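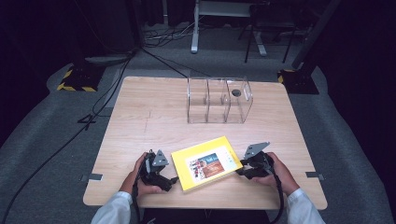 The three-compartment organizer on the oak-look table, with a yellow book waiting in front.

I bought the Piltarcombe clear desk organizer for the same reason people buy gym shoes in March. It is an acrylic box with an open top and two partitions, and for $22.91 it was going to make me into someone who files things.

Let's start with the good. It is properly clear. Most cheap acrylic has a bluish tint, like looking through an old aquarium, but this one lets the wood grain show straight through. On a pale tabletop it nearly vanishes, so visitors see your clutter hovering in midair, neatly sorted into thirds. The top edges are smooth. I ran a thumb along all of them and still have the thumb.

The partitions are fixed. The Aubert version I had before used sliding ones, which slid mainly when I didn't want them to, so I'm calling this an improvement. It does mean you live with the compartments you're given. A paperback stands up fine. Two thin ones fit together if they like each other. My big cookbook went in at a lean and brought the whole box along when I pulled it out again.

That brings me to weight. There isn't much of it. Load one end and leave the other empty and the thing scoots across the table at the slightest nudge. Four stick-on rubber feet from the hardware store fixed this for me, and I'd like to know why Piltarcombe couldn't have thrown in a set.

Small things are the other weakness. Anything round and dark ends up at the back wall of a compartment and stays there, on permanent display, like a museum piece with no label. For paper clips, get something shallower with a lid. The Nudotum tray is ugly but does that job.

It also shows every fingerprint. Wipe it with a damp cloth and skip the paper towels, which leave fine scratches you will see each morning when the sun comes in.

Would I buy it again? For books, notebooks and mail, yes. I've already ordered a second one for the hall, where it will hold the mail I'm not opening.

Four stars. The fifth is for the feet.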